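3.2 Length and content of the notices

The notices printed in Brarville changed little in form over the period we studied. Nearly all give the name, age, place of death and close kin of the person, in that order. Work and church membership come next when they appear at all. Of the 700 notices in the sample, 42 name no living relative. Most of these are short, and several were placed by the county home in Woltunwood, where the writer had only the admission record to go on.

Schooling is mentioned more often in the later notices. Tessier found the same pattern in the Lund papers and tied it to the growth of high schools in the farm districts. Our material fits that reading, though the change comes later in Brarville than in Lund.

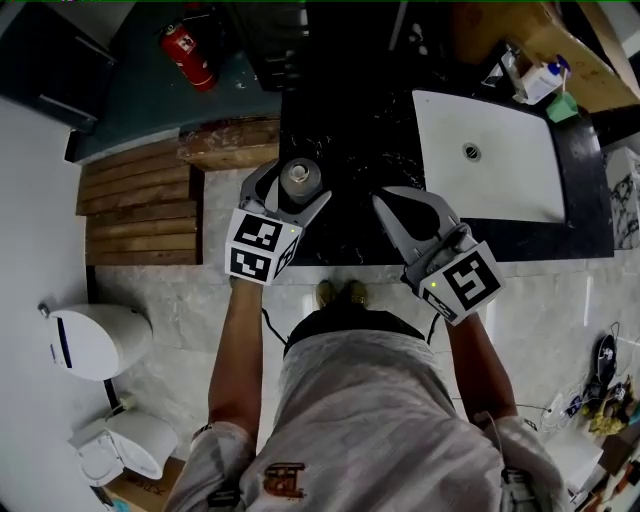 Figure 4

Cause of death is given in 60 notices. The wording is usually general, such as "after a long illness," and we did not try to sort these phrases any further. Accidents are described more fully, often with the name of the road or the employer.

Family members wrote most of the longer texts. Letters kept by the Givwood funeral home show that the undertaker sometimes shortened them before they went to the newspaper. In nine cases we could compare the letter with the printed notice. The lines dropped were mostly about hobbies, pets and distant cousins. Names of surviving children were kept in every case, and the spelling was corrected in two.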